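Aishwarya Hegde
2024-07-13

Right, I have finally started on the games cupboard. Thread for anyone who likes watching other people tidy. Mute me now if you don't, because I've made tea and I've got opinions.

Background: when my aunt moved to the flat in Taltach she gave me all the games. All of them! Two big crates and a biscuit tin. That was January. They've been in the cupboard under the stairs with the hoover leaning on them ever since.

At some point in their lives the crates have been tipped over, and whoever picked everything up did it by the handful. So it's mahjong tiles in with building blocks in with draughts in with the bits from Nirnadero (the one with the little boats, did anyone else have that??).

Location for the great sort: the spare bed. I tried the kitchen table first and lasted one crate corner. Mahjong tiles on a bare table are SO loud. Next door's dog joined in.

So it's the big plush blanket, the mustardy tan one, spread over everything. Tiles land on it without a sound and nothing rolls. The only downside is that small things sink into the pile a bit and you find them later with your knee.

Rules I've set myself. Wood in the shoebox. Tiles on the tray. Anything I can't name goes by the pillow and gets dealt with at the end. No stopping to play with anything.

Broke the last rule straight away, there was a spinning top.

I don't really play mahjong, I should say. I played it badly with my aunt and her friends when I was about twelve, mostly because of the snacks. But I can still sort a set, which is a very soothing thing to be able to do.

For the people asking: there are three suits, and each one runs one to nine with four of every tile. Circles, bamboos and characters. Then you've got winds and dragons, and flowers if your set has them, and ours does.

Characters are my favourites. Black number on one half, and then the red 萬 on the other, which means ten thousand. So the four isn't a four at all, it's forty thousand. As a child I thought this made it the richest tile and wouldn't throw it away. Lost a lot of games like that.

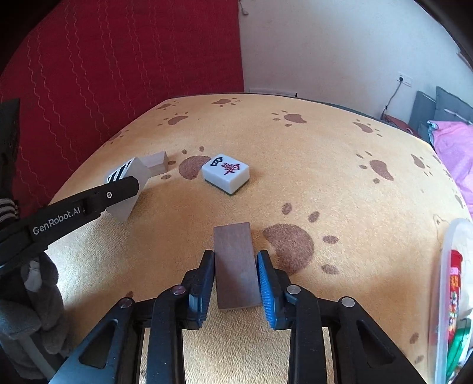
Four of characters, and one of the plain brown blocks. Tray and shoebox respectively.

Look at that bit of dark green under the white though. I love a tile with a coloured base. My aunt used to line hers up so perfectly that you just got one long green stripe, and then she'd tell me off for having mine all over the place.

Someone's asked how you learn the numbers if you don't read Chinese. One, two and three are just one, two and three strokes, so those are free. Then four is 四, which I've always thought of as a window with the curtains tied back. After that you do have to put some work in. I got seven wrong for years.

The blocks, meanwhile, are a mystery. Plain ones, brown, nice smooth faces, no paint and no letters. My cousin says they're from a castle. My mum says they're from a different castle. I have no memory of any castle.

There are also whitish see-throughish chunks with corners on them and I have no idea at all. They're by the pillow. My cousin's guess is "ice for the castle" and I think she's just saying castle now.

Tea break. Counted what's on the tray so far: 131 tiles. That's short of a full set with flowers, but there's still a whole biscuit tin to go so I'm not panicking yet.

Sorting tip that has made the biggest difference: do NOT try to sort by number first. Suits first, big messy heaps, then numbers inside each suit. I did it the other way round at the start and had to keep getting up to look for space for another pile of sixes.

And turn everything face up before you do anything else. It feels like a waste of ten minutes and it saves you an hour.

Circles: all there. Every single one! Did a small lap of the landing.

Bamboos: also all there, once I'd remembered that the one of bamboos is a bird. I had put all four birds with the flowers. Every time. I do this every time.

Characters: 35. Should be 36. Which one's gone? I've laid them in rows to find out, and it's a nine. Not a four, thank goodness, I'd have been up all night.

Biscuit tin open. It's got: buttons, a tape measure, three draughts, a key with a Tapley luggage tag on it (what is Tapley? a place? a person?), two dice and a fair few tiles. Oh, and one Nirnadero boat with no mast.

Flowers are in the tin! All eight, wrapped in a hanky. She must have kept them apart on purpose, because her lot in Jinura never played with flowers and used to get quite sharp about it.

Dragons fine. Winds fine apart from a north. Shook the tin, looked under the paper lining, looked in the hanky again as if it might have changed its mind.

So the damage is one nine of characters and one north wind. For a set that's been dropped, moved three times and lived under a hoover I reckon that's pretty good going.

Rang my aunt to report. She said the north went down the side of a sofa "before you were born" and they've used a blank ever since. There IS a blank! It was by the pillow with the unidentified things. It's got a tiny N on it in biro. I could have cried.

She doesn't know about the nine. She went very quiet and then said to ask my uncle, in a voice I wouldn't like used about me.

Several of you want to know about cleaning them. What I do is a damp cloth with the tiniest drop of washing-up liquid, wipe, then a dry cloth straight after. I don't soak them. I don't know what the paint in the carving would do and I'm not finding out on this set.

A toothbrush is fine for the grooves if you go gently. Old one, soft. Mine is now the games toothbrush and has a label on it so there are no accidents.

For storage I've gone with the old cutlery tray, the wooden one with a lid. One suit per section, and the winds and dragons share. Flowers have gone back in their hanky, it didn't seem right to split them up.

Blocks are in the shoebox, and I had to sit on the lid to get the elastic band round. If you've got a small person and would like some plain wooden blocks of uncertain castle, shout. 18 of them are spare, I've kept back the ones my cousin is sentimental about.

Draughts are a disaster by the way. Enough black for two sets and hardly any white. If your house has the opposite problem please get in touch and we can arrange some sort of swap.

The blanket needs a proper shake. I've just done one corner out of the window and heard something ping on the patio, so I'm off down there with a torch.

It was a die. Not the nine. Found the mast for the boat though, in the turn-up of my jeans.

Crate two tomorrow, it's mostly jigsaws. If anyone knows anything about Nirnadero, the rules are missing from page five onwards and I'd love a photo of yours.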